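Zivport Bench Kit
Practice surface and fixture plate for two-handed robots

I've been selling bits for robot hands for a while now, and the question I get more than any other is some version of "so can it do my washing up yet?" No! Sorry. But it's getting closer to the smaller jobs, the dull fiddly ones you do in a garage or at a kitchen worktop without thinking, and those are the ones I made the Zivport kit for.

You get a clear film to tape down over your marked area, the marking strips, and a black square plate with cut-outs that you can set at any angle you fancy. Put something awkward on it. My favourite at the moment is a hand pump with a T-shaped handle, lying slantwise so the robot has to work out which end to grab (one hand on the barrel, the other on the crossbar, then pull, and please don't drop it). 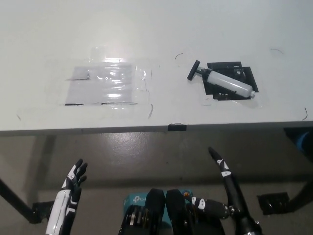
Hongmei Lu wrote in to say that picking things up was never her problem, her Tang hands manage that all day, but pumping is another matter, and she'd want to see 100 full strokes in a row before she let a machine near her bike tyres or the paddling pool.

Fair enough, and I'd want the same. My own best run is 30, on a Prellard arm set, and then it let go of the handle and carried on pumping thin air. Would I pay for that on a shop floor? Not yet. For sorting parts into a marked spot, maybe, if you're patient and there's someone close by.

The film wipes clean and comes off without leaving glue on a painted top. Spare sheets are sold separately.

Price: £397
Fits: any flat table, Zuster stands included
Plate load: up to 500 g
Next batch: August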